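Virum Site Finder, Regional Edition
Investment location data and incentive tracking
Sold by Clestier
Page last revised November 7, 2020

What it is

Virum Site Finder is a subscription database for companies deciding where to put a plant, a warehouse or a back office. It lists industrial parks, free zones and regional development offices, with the tax breaks each one advertises, the utilities on the site and the paperwork an outside investor has to file. We resell it. We did not build it, and we have opinions.

The regional edition covers 200 industrial parks. The publisher's brochure says "complete coverage," and you should ignore that. Coverage is good where the regional government keeps an English-language office and patchy where it doesn't. Ask us for the park list before you order. We send it free, and if the regions you care about aren't on it, don't buy this.

What you get

Park records: location, plot sizes, power and gas supply, rail access, current tenants where disclosed
Incentive records: property tax relief, profit tax relief, land lease terms, minimum investment
Announcement log: signed memorandums and letters of intent, with a follow-up status
Export to spreadsheet, up to 900 records at a time
One login per seat

About the announcement log

This is the part we'd pay for. Any region can put out a press release saying investment is up. Governors go to forums, sign things on a stage and fly home, and a year later the field is still a field. The log takes each announcement and checks it against land registration and building permits. A deal that has a signature and nothing else stays marked "signed only" for as long as it takes.

It isn't perfect. Permit data arrives late, and some regions don't publish it, in which case the status reads "not confirmed." Sales people will tell you that means the project is on track. It means the publisher doesn't know.
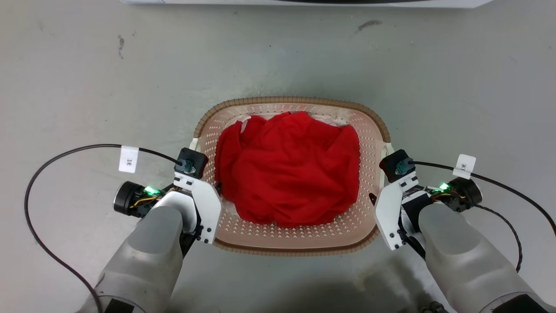

Sector tags are where we'd be most careful. Each tenant gets one tag, picked from the publisher's own list, and the list is too coarse for light manufacturing. Take a perforated plastic laundry basket with a piece of thin red cloth heaped in it: the basket maker goes under "plastics" along with pipe and car bumpers, and whoever wove the cloth goes under "textiles" with carpet and conveyor belting. If you want to know whether a park has suppliers you could use, the tag won't tell you. Read the tenant names and call them.

Incentive records

Treat these as a starting point for a phone call. The numbers are what the region advertises, copied from official sources and dated. What you will be offered depends on headcount, how much you promise to spend and how badly the region wants you that year. The Plarnel module (sold separately) adds a calculator that turns the advertised rates into a ten-year savings figure. We don't recommend it. The figure looks precise and rests on the assumption that no rate changes in ten years.

Pricing

Single seat, annual: $3000
Additional seat: $900
Plarnel calculator module: quoted on request

Cancel within 30 days for a refund, less any exports already made. The license renews by itself -- put a note in your calendar. The publisher sends one reminder and it tends to land in spam.

How it compares

Rajput Location Monitor costs less and has nicer maps. It has no follow-up on announcements, so a signed letter and a working factory look the same on screen. For a first rough look at a country that may be fine. For a board paper we'd want Virum, plus a site visit.

Requirements

Any current browser. No mobile app. Exports open in common spreadsheet programs, although place names with accents sometimes come through garbled in the older format. Choose the newer one.

Updates: quarterly, next due after the July release cycle is closed out
Delivery: login details by email
Support: through Clestier, weekdays, in English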